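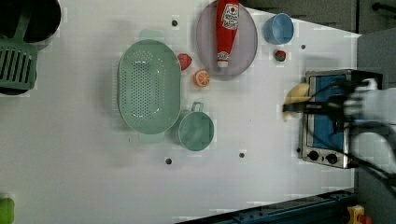 A reader wrote in after my last post to say that play food multiplies until it fills whatever you put it in, and that the only fix is a smaller box. I had just moved ours into a bigger one, so I spent most of an evening in February moving it back.

The set started as a hand-me-down from my sister. She had packed it in a Vistlow moving carton with the flaps taped twice, and at the bottom were a few pieces that didn't belong to any kitchen, including a chess knight and a key. I never found out what the key was for. Since then we've added the toaster oven with the blue door and the mint-green colander, and I bought the plates at the thrift store on Zieliński Street, where they put toys out in the morning and most of it is gone by lunch.

My rule now is that everything has to fit in one Jallus bin, the 31-quart one with the clip lid. The toaster oven goes in first because it has the only hard corners. The colander goes in next, with the round pot inside it, and the fruit and vegetables go inside the pot. Plates slide down the side. The ketchup bottle goes wherever there is room. The dish rack doesn't fit no matter how I turn it, so it lives on top of the lid and I've decided that counts.

What I got rid of: the cardboard cereal boxes, which had been stepped on, a set of forks with the tines chewed, and a cash register that played one song. The register went to the church sale and I believe it sold. I kept the orange slice even though we lost the other half last summer, since it gets used more than anything else in the set. It has been a boat, a hat for a bear, and a phone.

Washing took longer than sorting. I used dish soap and warm water in the bathroom sink and laid it all out on a towel overnight. If a piece has a seam, squeeze it before you put it away. Water sits inside the hollow ones and you won't notice until it smells. The banana was fine. I threw out a hollow pear.

Labels on the bottles I wiped with a damp cloth and left alone. I soaked one the first time I did this and it came off in strips, and the glue collected lint for months.

The bin sits on the bottom shelf in the hall, next to the Drundden puzzles, and cleanup takes 3 minutes if I hand things over in order. It takes longer if the kids want to cook one more thing first, and they usually do. Dinner last night was a strawberry in the toaster oven, served in a cup, with a red pepper on the side. I was told it needed 30 more minutes.

Next up is the train track. It's in four different bags and one of them is in the garage.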